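Let the Toys Stay on the Table

I moved to Usmont nine years ago, and one thing I noticed in the houses of my new neighbours was the toy box with a lid. Every family had one. In the evening all the soft animals went inside, the lid was closed, and the living room looked as if no child lived there. I had 427 reasons to admire this, because at that time our own floor was terrible.

Now I think differently, and I would like to say a word in favour of the table.

When toys go into a deep box, the child can see only the top layer. The rabbit at the bottom is forgotten until July, when somebody empties the box to look for a missing sock. On a table, each animal has its place and its face. My daughter greets them in the morning. She also chooses more slowly, and she plays longer with the one she has chosen. I am not a specialist, I only tell what I have observed in my own home. 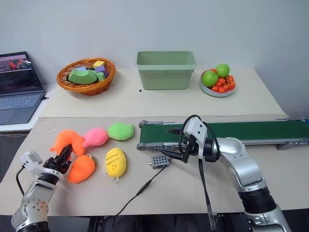 People tell me that a table full of plush toys is a mess. I would answer that mess depends on the edges. If there is a cloth in a calm colour, and the toys stay on it, the eye accepts them quite easily, even the orange and the lime-green ones. A basket can stand behind for the small things. Fruit can have its own bowl on a different surface, a bit higher if possible. What disturbs me is when everything is mixed, apples with bears and keys with crayons.

There is also the question of money. A shop in Ciltmont sells a storage wall for children's rooms at 1,090 dollars, with doors. It is well made, and I looked at it for a long time. But a door is a thing that hides, and a four-year-old does not ask for what she cannot see. Then we buy her another toy, and after this we need another door.

I admit that my way has a price too. The toys collect dust, and when guests come for dinner we must carry all of them to the bedroom. My mother-in-law still closes her eyes a little when she enters. I offer her tea and a chair beside the pink one.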